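# Stamgate parallel gripper, shelf-dusting cell

The Stamgate is a two-finger electric gripper for light household tools: dusters, brushes, cloth holders. It is supplied by Dmytriv with the mounting plate, one cable and a set of spare finger pads. This page explains how we recommend to set up the gripper for dusting work, and how to look after it.

## Setting up the cell

Fix the arm so that the gripper comes to the shelf from above. Leave at least 200 mm of free space over the top board, otherwise the wrist has no room to turn when it changes direction.

Put the duster in the fingers by hand and close them at low force. We use 18 N for plastic handles. A higher value does not hold better and it can mark the handle. The duster should point down at an angle, so the soft head meets the board before any hard part can.

Teach the height last. Lower the arm slowly until the tip of the head is just over the board, save this point, and then go down in steps of 1 mm until the strands begin to bend.
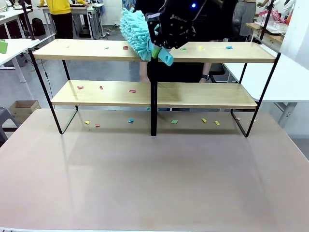
*Gripper with a chenille duster over the upper board of a two-tier shelf. Paper scraps are used as test litter.*

For the lower board a separate program is needed. If your shelf has a centre post, teach the left and the right half as two short paths – one long path will meet the post.

## Care

- Wipe the finger pads with a dry cloth after each working day.
- Check the four plate screws every 50 hours.
- Shake out the duster head away from the gripper. Fibres can collect between the fingers and the housing.
- Change the pads when the pattern is no longer visible. Some 9 minutes are enough for both sides.

## If the duster turns in the grip

First clean the pads and the handle. If it still turns, the pads are usually worn on one side only, and both must be changed together. Please do not put tape on the handle – the glue stays on the pads.

## Ordering

Spare pads and plates are sent from our store in Girkdale. The older Povach pads do not fit this model. A longer cable will be available from September.

Page last changed: August 25, 2025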